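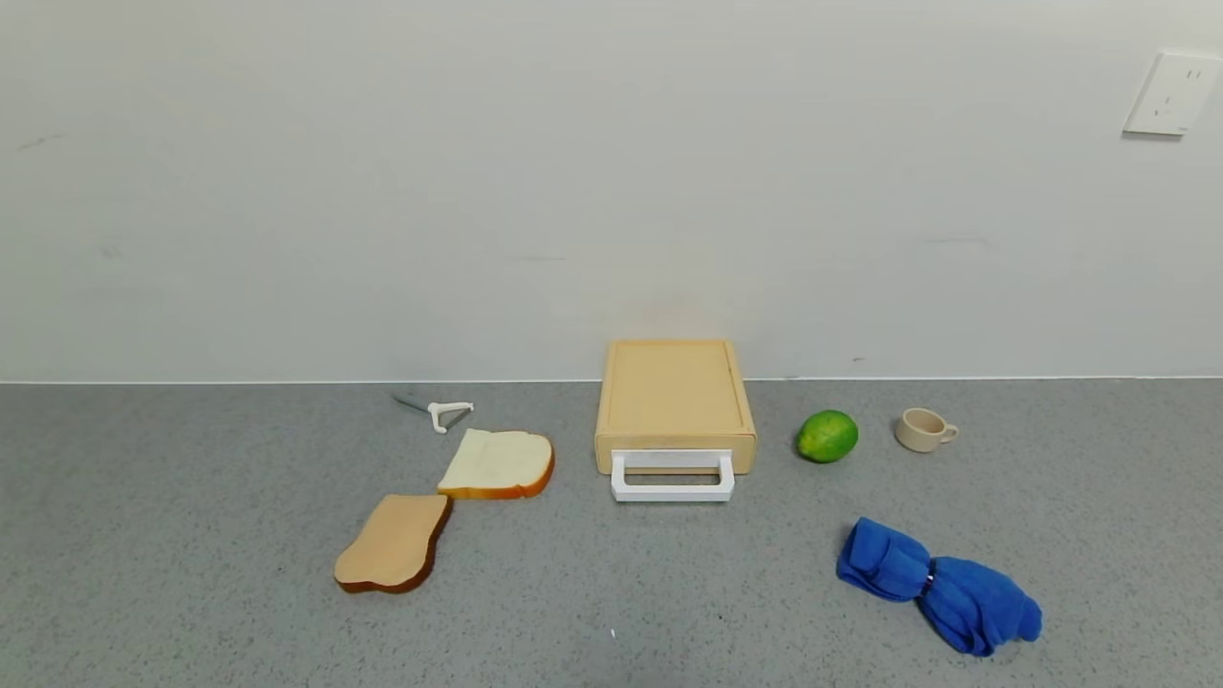

A practice counter at Wilska, set with toy bread, a lime, a cup and a beige box with a white handle.

Jussara Marinho starts work at 8 with the same question: what goes on the counter? On Wednesday it was two slices of toy bread, a peeler, a lime, a small cup and a twisted blue cloth. The box went in the middle, close to the wall.

Marinho is an operator at Wilska, which trains kitchen robots by remote control. She holds a pair of handles, watches a screen and moves the arms through a job: pick up the lime, set it down by the cup, let go. Each run is saved. A good day gives her around 700.

"The cloth is the hard one," she says. "It never lands the same way twice. With the lime you just have to be slow."

Her supervisor, Sorin Moldovan, wants 2000 clean runs of a task before he will train on it. He throws out any run where the operator stops to think, so Marinho plans her moves before she touches the handles. After 12 runs she changes the layout.

New operators begin by hand. They stand beside the arm, take hold of its wrist and push it through the motion. Osvaldo Moura, who joined in March, spent his first two weeks that way.

"My shoulder hurt," he says. "But I knew how far it could reach."

He moved to the handles last month and still can't get the peeler on the first try.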